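The cork board comes down off the wall

I have been meaning to do something about the back bedroom since we moved to Tollunberg, and in June I did it, in the sense that I went in and shut the door behind me. It's called the workroom. Very little work has been done in it. It contains a table, a chair which tips you gently to the left, and all the objects that are too small to have a place and too nice to throw out.

The biggest offender was the cork board. I bought it when I was going to be a person with a cork board. There would be swatches, and a calendar, and possibly string. What it held for two years was a takeaway menu from Minar, a parking permit for a car we'd sold, and some 100 drawing pins arranged by nobody in particular into a shape a bit like Portugal.

So I took it down. It left three holes in the plaster and a paler rectangle where the wall had been kept out of the sun, and that was one afternoon gone, as I had to stand and look at the rectangle for quite a while. Then I put the board flat on the table, to get it out of the way while I thought about filler.

It has not moved since. I'd like to claim this as design. Cork laid flat is a lovely thing to put small objects on. It's quiet, for a start. Things don't skate across it when you breathe out. You can put down a hot mug (I have, twice, and the second time was a test) and any mark just joins the speckle, which is every shade of digestive biscuit and forgives almost anything. If you're the sort who drops beads, pins or the tiny screw out of a pair of glasses, I can only say that they land and stay landed, although finding a brown bead again on a brown board is a project for the whole family.

Once there was a surface, of course, the drawer had to be emptied on to it. I don't make the rules. I know the modern method is to hold each object and ask what it does for you. I tried it with a bent bulldog clip and we both felt silly. My own method is in piles: things that are rubbish, things that belong in other rooms, and things I'm keeping for no reason I could defend in court.

The rubbish pile was disappointingly small. Dead biros, mostly, and the instructions for a hole punch. The other-rooms pile had a teaspoon in it, and the key to the shed, which we had replaced at some expense, along with the shed door.

The third pile was where the afternoon went. A paperweight from Pimentel with PIMENTEL on it, in case I should forget. Half a set of dominoes. A tube of glitter that I'm afraid to open and afraid to bin. And the light.

I'm very fond of the light. It's a round silver thing, about as grand as a tin of lip balm, and when it's on it glows a turquoise that occurs otherwise only in swimming pools and cocktails you regret. The middle goes so bright it's pure white. Round the edge it's the full lagoon. It's no use at all for reading by, and I've tried threading a needle next to it and simply gave myself a blue thumb. But anything clear that you hold over it picks up the colour, and once you've found that out you're finished for the day. I went round the house collecting candidates. Glass stoppers, good. The lid off the cheese dish, too big, but I admired the ambition. Jelly babies, surprisingly poor.

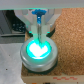 Coralie Whitstone
Chief tidier, sole contributor and keeper of the drawer

The best of the lot is the little bright blue one with the wide, squashed sort of top. It narrows down into a stem, with a thin clear rod below that, and it's the rod that does the trick: bring it in over the light and it goes faintly cyan. The silver rim round the light takes a shine too, and the biscuit-coloured cork sets the whole business off better than any of the tasteful grey mats I nearly bought from Prurkano before I saw what they wanted for postage.

I should have been filling the holes in the wall. The filler was out. It was open, even, and by the time I remembered it there was a skin on the top you could have bounced a domino off.

So the state of the workroom is as follows. The board lives on the table. The light lives on the board, towards one side, so there's room for a mug. The drawer is shut again and closes all the way for the first time since we came, and I've been showing this off to visitors, who have been polite about it. The takeaway menu is on the fridge. The pins are in a jar, apart from the ones I have yet to locate, and I'd keep your slippers on if you come up.

The wall I've covered with a picture. It's slightly smaller than the rectangle, so there is now a sort of border.

Comments

My cork board has been flat on the floor since we decorated. The cat has it now. No chance of getting it back.

What filler did you use? Mine always shrinks.

Reply from the author: Couldn't tell you, I'm afraid. It's still in the tub and it has taken on the shape of the tub.

Please open the glitter and report back.

I also have a Pimentel paperweight! Is yours heavy enough to hold down any paper? Mine slides about.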